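Workshop tips: hand-held grippers
Page kept by Edmund Krawczyk, Dollanwood shared workshop

These are notes for anyone building a pair of hand-held grippers from the Plarport drawings, or looking after a pair that already exists. Most of it I learned by doing it wrong first. Add your own at the bottom and put your name to them.

The test job used all the way through is wiping a tablet with a blue cloth on the big white table. 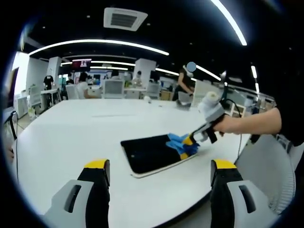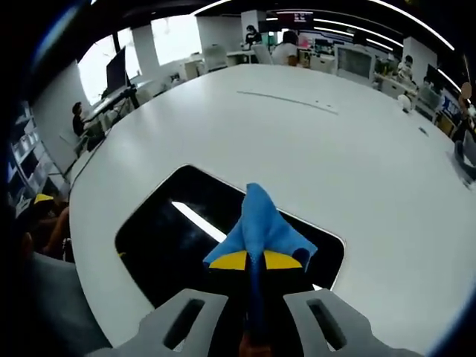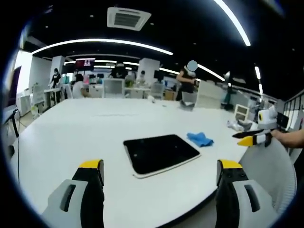 The blue cloth and the white table, during the wiping job.

Before you start

Clear one end of a bench and keep it for the build. You need a tray for screws, a tray for springs, a fine flat file, a small brush, a set of hex keys and a marker that writes on plastic. If you share the bench, put a label on the trays as well. Half a set of springs went missing in September and it took a week to get more from Górecki.

Read the drawings to the end before printing anything. Page 2 shows the left and right fingers as mirror images, and it is easy to print two lefts.

Fingers

File the inside edges of the slots before you fit anything. A rough slot gives the finger a slight catch halfway through its travel. You won't notice it on the bench, but you will notice it as soon as you try to pick up something thin.

Fit both fingers loosely, close them, and look at the tips from above. They should meet flat. If they meet at the front first, slacken the rear screw a quarter turn and try again. If they meet at the back first, the spring seat is usually too high and wants filing down a little at a time.

Don't tighten one side fully and then the other. Go back and forth.

Mark each finger L or R on the inside face, where the mark won't rub off on your hand.

Tips

Bright yellow tips are worth having. On a white table or a dark screen you can see at a glance whether the gripper is open or shut, and it also shows up when a bit of yellow is poking out through a cloth.

Wipe the tips with a damp rag at the end of the day and let them dry with the gripper open. Left shut overnight they can stick to each other, and pulling them apart lifts the edge.

When an edge does lift, replace the pair. One new tip against one old one never closes evenly. We had a tin of spares from Hudix which has nearly run out - please write on the board when you take the last of anything.

Springs

Start with the softer spring. A stiff one feels solid in the hand for the first few minutes and then your fingers ache, and a tired hand makes a shaky grip.

Try this after fitting: open and shut the gripper 30 times at a steady pace. If your hand is complaining, change the spring. If the fingers have drifted out of line, go back to the section above.

A dot of light grease on each end of the spring is plenty. Too much works its way down to the tips.

Weight

My second build came out at 578 grams with the cable attached, and that is as heavy as I would want to go. If yours is heavier, look at the handle first. It can be printed a good deal hollower than the drawings show. Leave the finger housings as they are.

Balance matters as much as weight. Rest the gripper across one finger just in front of the handle. If the nose drops sharply, move whatever you have mounted on top further back.

Cables

Leave enough slack for your arm to reach right out over the table, then add 20 cm. Hold the gripper out at full stretch and turn your wrist both ways. If you feel the cable at all, it is too short or it is clipped in the wrong place.

Clip it once near the handle. A second clip at the elbow helps some people and annoys others, so try it before you glue anything.

Keep the cable on the outside of your arm. Run underneath, it drags across the work, and a cable dragged through a pile of screws will find every one of them.

Thin cable is nicer to work with than thick, but it kinks. Coil it in large loops and hang it up. Please don't wind it round the handle.

Cloths

A microfibre cloth is a good first test for a new pair. It is soft, nothing breaks if you drop it, and it shows up bad alignment quickly.

Pick it up from the middle, pinching it into a peak, and let the corners hang. Picked up by a corner it swings about and lands in a heap. If the tips slide off the peak, open them a little wider and go lower before closing.

For wiping, you want some cloth bunched over the tips so that they don't touch the screen. Check for yellow showing through the folds on the side facing down. If you see any there, put the cloth down and take a fresh hold.

Use one colour of cloth for screens and a different colour for the bench. Blue is screens here. A cloth that has been near filings should never go back in the screen pile, even after a wash.

Wash them without softener, which leaves a smear.

Wiping a tablet

Switch it off first. You can see marks on a dark screen far better than on a lit one, and you won't be opening things by accident.

Set it at an angle to you and not square on. Your forearm then comes across it naturally and your wrist stays straighter.

Work from the far corner towards yourself in strokes that overlap slightly. Press lightly. If the tablet begins to slide, you are pressing too hard - a scrap of non-slip matting underneath is a fair cure while you are learning, but take it away again once you have the feel.

Lift at the end of each stroke. Going back and forth without lifting only moves the dust around.

When you've finished, put the cloth down beside the tablet, open the tips fully and draw straight back. Twisting as you let go tends to bring the cloth with you.

Working on the big table

Mind the opening in the table top. Screws roll into it, and so do springs. If you are taking a gripper apart, do it on a tray or go back to the bench.

A glossy white top throws the ceiling lights back at you. If you can't judge how high the tips are above the surface, move along the table until the reflection is somewhere else. It is quicker than moving the lights.

Clear your scraps as you go. Small white bits on a white table are hard to spot and they end up under the cloth.

Chairs in, bags under, cables off the floor. People walk past behind you all day.

Things that go wrong

Gripper opens but won't shut fully: look for grit in the slot. Brush it out before you reach for the file.

Gripper shuts but lets go of thin things: tips are worn or not meeting flat.

Clicking noise on closing: nearly always a loose screw at the back of one finger. Tighten until it stops and then no further, or you will strip the hole.

Cloth keeps catching: run a fingertip along the edge of the jaw and feel for a burr.

One finger lags behind the other: too much grease, or two different springs. It has been both.

Putting away

Wipe down, tips open, cable coiled and hung. Grippers go on the shelf above the vice, handles towards you. If something is broken, tie a red tag on it and write what is wrong and not just "broken".

I am in on Friday from late morning if you want a hand with alignment. Bring both grippers even if only one is playing up, as it helps to have the good one to compare against.

Still to be written up: a better cable clip, and whether the Górecki springs last any longer than the old ones.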